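Drostum hallway bookcase, bought from Lomgate
Reviewed April 20, 2021

I have wanted a proper bookcase for our hallway ever since we moved in last November, and I dithered over it for so long that the books had more or less settled into their boxes for good. In the end I went for the Drostum, the tall narrow one with five shelves, which Lomgate had down to £94 with free delivery. I'd looked longingly at the Isero too, and a lovely thing it is, but at £199 I couldn't talk myself into it for a spot beside the coat hooks.

It came flat, in one long box, and I must say a word for whoever packs these. Every panel had its own sheet of card, the corners were wrapped, and the screws were in little numbered bags that matched the leaflet (such a small thing, and what a difference it makes to an evening!). I've had furniture arrive with a corner crushed before now and spent a fortnight writing emails about it, so I was very pleased to find not a mark anywhere.

My one piece of advice is to keep all that flat packing until you've finished. The instructions have you build the whole case lying on its back, then roll it on to its side to fit the fixed shelf, then on to its front for the back panel, and that's a good deal of turning about on the floor. I slid pieces of card underneath as I went along, shuffling them from one end to the other on my knees, and the edges came through it beautifully.

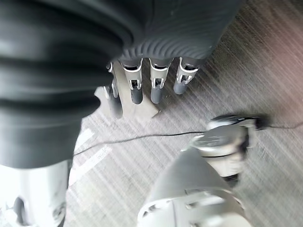 The back panel was the only part that had me muttering. It comes folded in the middle and has to be pushed down a groove on each side, and it will go so far quite sweetly and then stick. A second pair of hands would be a great help at that stage. I managed alone by standing the case against the wall and tapping the panel down with the heel of a slipper, but I wouldn't want to do it every week.

Once up, it's a handsome piece for the money. The height is given as 1694 mm and mine measured just that, so if you have a picture rail or a light switch to get past you can trust the figures on the website. The shelves take my cookery books without any sag so far, and the bottom one is deep enough for wellingtons laid on their sides. I do wish the middle shelf moved up and down like the others, as my tallest atlas has had to go in flat.

The wall bracket is included but the wall screw is not, and you'll want to have one in before you start. I used one left over from my old Aebischer cabinet and it held nicely, though our wall is brick and yours may need something different.

Four stars from me. I'd have given it the fifth for a back panel in one piece. I'm already eyeing the low version for the landing, if Lomgate put it in the summer sale.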